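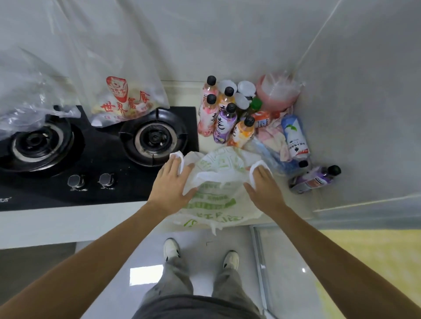 Danang Khoo
Senior Research Fellow, Household Materials Program, Zatari Institute

11/4/22

3. Reuse of Carrier Bags in the Home

3.1 Background

Studies of plastic bag use have mostly been carried out at the point of sale. They record how many bags a shopper accepts, whether a charge changes that number, and how shoppers respond when a store withdraws free bags. Much less has been written on what happens to a bag once it is inside the home. The present section deals with that second stage. It draws on the household diaries kept for the Trandero study, in which 271 households recorded each bag that entered the kitchen and the use to which it was later put.

For the purposes of the study, a carrier bag is any bag with handles supplied by a store, market stall or restaurant to carry goods away. Produce bags, bread bags and the inner wrapping of packaged food were recorded separately under "other film." In daily life the groups are mixed together on the same few feet of counter (Figure 2), and diary keepers were given a printed card to help them tell one from the other.

Figure 2. Plastic bags on a kitchen counter beside a gas stove.

3.2 Diary method

Each household kept its diary during November. Entries were made by the person who did most of the unpacking, although in many homes the task was shared and the diary passed between adults. An entry gave the source of the bag, its main contents on arrival, and whether it was emptied at once or left standing. A second line was left blank and filled in when the bag was used again or thrown away. Diaries were collected by field staff from the Irum office, who went through unclear entries with the household before leaving.

The completed diaries contain 2366 usable entries. Entries were excluded where the source of the bag was missing or where the second line could not be read. Bags still in storage at the close of the diary period were kept in the data and coded as "held."

3.3 Findings

The most common second use was as a liner for a kitchen or bathroom waste bin. This agrees with earlier work by the Institute and was expected. Households that used carrier bags as liners tended to keep only those that fitted their bin, and several diaries note that a bag was rejected because the handles were too short to tie over the rim.

The next most common use was carrying items out of the home, including lunches, shoes, library books and food for relatives. Bags chosen for this purpose were more likely to be described as "clean" or "good," and a number of households kept them apart from the general supply. Bags from specialty grocers and restaurants were often in this group. Respondents explained that such bags were thicker or that they liked the printing on them.

Bags that had held raw meat or fish were rarely used again. Where they were, the use was almost always to wrap the same meal's scraps before disposal. Few households rinsed bags, and those that did reported that drying space was the main difficulty.

Storage practice had a clear bearing on reuse. Homes with a fixed place for bags, such as a drawer or a hook behind a door, recorded a second use more often than homes in which bags were left wherever they had been emptied. In the latter, bags were frequently pushed inside one another and later discarded as a bundle. One participant in the Dauda district wrote that she had thrown away "a bag of bags" twice in a month and bought bin liners in the same week.

3.4 Limits of the data

Keeping a diary may itself encourage reuse. Field staff heard from several participants that they had begun to save bags they would otherwise have thrown out. The diary period also covers a single month, and seasonal shopping is therefore not represented. Households that buy groceries by delivery are few in the sample, and their bags differ in size and number from those brought home by hand.

The diaries do not record weight. An estimate of the total film passing through each kitchen would require bags to be kept and weighed, and this was judged too great a burden on participants. A smaller weighing exercise is planned among households that have agreed to further contact, using the same printed card and the same definitions.

3.5 Relation to collection policy

Local collection rules affect the second use of a bag in ways that point-of-sale studies do not capture. Where residents must place waste in an approved sack, carrier bags were seldom used as liners and more were coded as held. The next section compares the Irum and Dauda districts on this point.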